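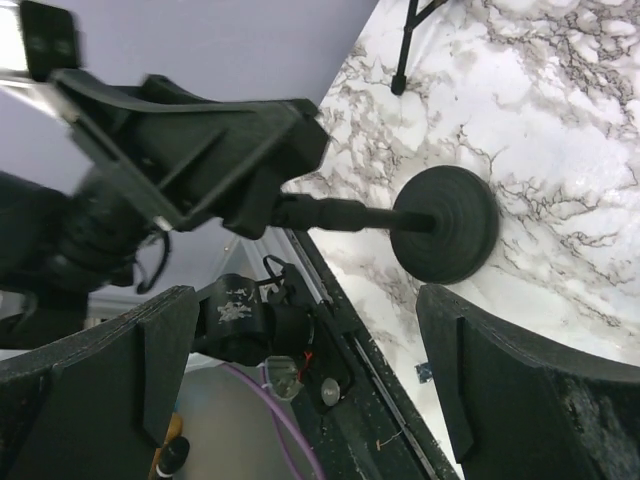
Prandthorpe signing a second overseas quick

topspin_tony
25th November
Club has confirmed the second overseas spot goes to another fast bowler, available from the first game in January. Thoughts? I was hoping for a batsman.

GosanoEnd
Great signing. We leaked runs at the death all last season and he bowls yorkers for fun. Made the final with Inel too.

legbye_larry
He carried drinks in that final. Look up his numbers on anything other than that green strip at Inel and then tell me it's a great signing.

GosanoEnd
He took 6 wickets in 2 games at Tak, and Tak is as flat as a road.

legbye_larry
Against their second string, with half the side away. I'll believe it when he does it against a top order that's awake.

topspin_tony
My problem is the batting. We keep getting bowled out chasing and the answer is a number eleven?

midwicket_moaner
Same press release as last year with the name swapped. "Brings real firepower." So did the last one, until his back went.

GosanoEnd
You lot would complain if we won the thing.

legbye_larry
Try us.

sweepshot
Has anyone seen what they want for memberships? 400 for the season, 800 if you want the covered stand. For that I expect somebody who can bat at four.

midwicket_moaner
Covered stand leaks anyway. I'm not renewing until I see the full squad list.

GosanoEnd
Renewed this morning. See you at the first game, Larry, you always turn up.

legbye_larry
Only if it's not raining.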